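Break room drinks setup – what do you all do about cleaning?

dmedve_k
Took over the drinks counter at our office in May. Over 40 people used to share one sad kettle so this is a big step up. Problem is the drip trays. Who wipes them? I do, aparently. Every day at 5.
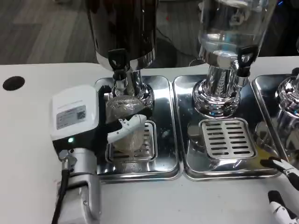
Anyway I asked for a rota and got three replies. Two of them were "lol". Katalin

norbertk
Rotas don't work. We tried at Gustlow, lasted 2 weeks. Pay the cleaners for an extra 15 min and be done.

piros_vass
Disagree with Norbert – ours has run fine for 3 years. Small teams, one week each, name on the fridge. Trays go in the dishwasher at night.

norbertk
You have 8 people Piroska. Not the same thing

doerte.r
Check before you put them in the dishwasher!! Ours came out cloudy. Hot water, drop of soap, dry with a cloth.

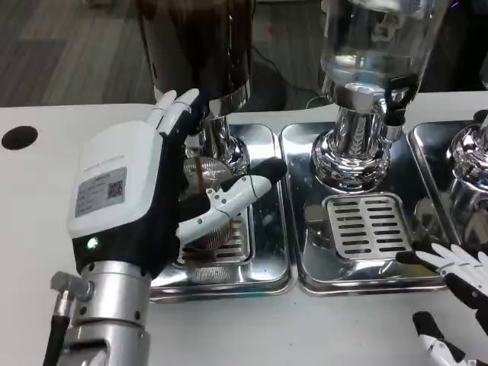 Also the grounds. Coffee dust gets everywhere and then somebody wipes it with a wet sponge and you get mud. Dry brush first, keep one in the drawer.

dmedve_k
Brush is a good idea, ordering one. Still want my rota tho

piros_vass
Stick with it. Start with the teams that drink the most.

norbertk
Good luck. See you back here in 2 weeks

Related threads
Fridge clean-out – how much notice?
Mugs keep vanishing
Oat milk, who pays
Best descaler for hard water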